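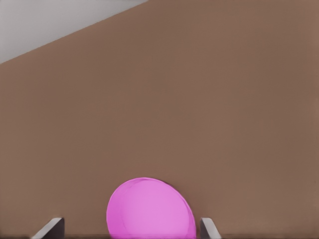
Kukwood Allotment Association
Minutes of the June meeting, held in the Paststead reading room

Present: Svend Laxdal (chair), Fongchan Bunnag, Habibur Munasinghe, Lærke Damgaard (minutes), and nine other plot holders who signed the sheet.
Apologies: Theophilus Frimpong had written that he would come late, and he arrived during item 3.

The meeting was opened at 7:05 p.m.

**1. Minutes of the last meeting**

They were approved with one correction. Under "Paths," the words "the north gate" must be "the east gate." Fongchan asked that the old copy on the notice board is replaced, so that people do not go on locking the wrong gate.

**2. Water**

Habibur has read the meter. We have used 174 cubic meters from the opening of the season until the end of May. This is more than he had expected, and he thinks that a part of it is lost at the joint behind the compost bays, where the ground stays soft also in dry weeks. He has tightened the joint once already. The supplier, Pratska, has offered to look at it for a fixed price of 80 dollars.

There was a long discussion about whether we should pay this now or wait until the pipe is drained in the fall. Svend was for waiting. Fongchan was against, and said that the beans on the lower plots are already getting weak pressure in the evening. A vote was taken by hands, and it was decided to pay now.

Until the repair is made, hoses may be used only before 9 a.m. Watering cans may be used at any time.

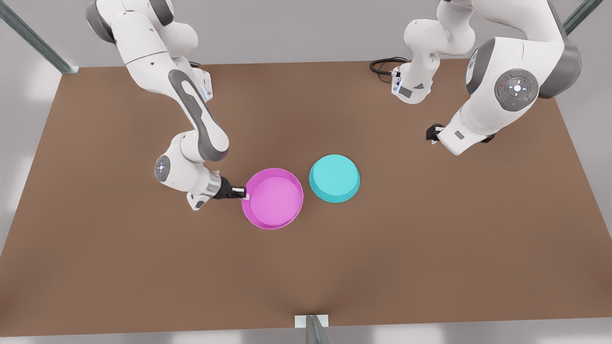
Does the hose rule apply also to the greenhouse?

The greenhouse is on its own tap and is not part of the rule, but the door must be kept closed at night as before.

**3. The Vigfúsdóttir plot**

The plot which we still call the Vigfúsdóttir plot has been without a holder since March. The grass has grown over the border to both neighbors. Lærke has the waiting list and reported that the first two households on it have found land in another place. The third household would like to have it, but they ask if they can pay half rent for this year, as so much of the season is gone.

Theophilus, who came in at this point, reminded the meeting that we did the same for him in his first year. It was agreed to offer half rent. The offer is open for two weeks, and after that it goes to the next name.

The two plum trees on the plot shall stay. The new holder can prune them but cannot cut them down without asking the meeting.

**4. Seed exchange and harvest supper**

The seed exchange went well, only the labels were a problem. Several envelopes had no year on them. Next time we will write the year and the variety on the front side, and envelopes without this will be put in a separate box.

For the harvest supper, Svend proposed the last weekend of September. Fongchan will ask about the long tables from the reading room, and Habibur will bring his soup pot again. Everybody brings their own plate and spoon.

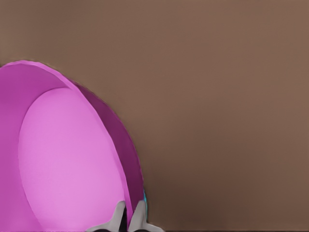 Lærke remarked that last year there was far too much squash and almost no bread, and she would like to have a list on the notice board where people write their dish in advance. This was agreed. The list will be put up in August.

**5. Any other business**

- The wheelbarrow with the flat tire is still flat. Theophilus will take it home and mend it.
- Keys to the tool shed: five were given out, and four have been signed for. Whoever has the last one is asked to sign the book.
- A plot holder asked if bees could be kept by the east fence. It was felt that we need to speak with the neighbors on the other side first. Moved to the next meeting.

The meeting was closed at 8:40 p.m. Fongchan has the key for the next time.

Minutes taken by Lærke Damgaard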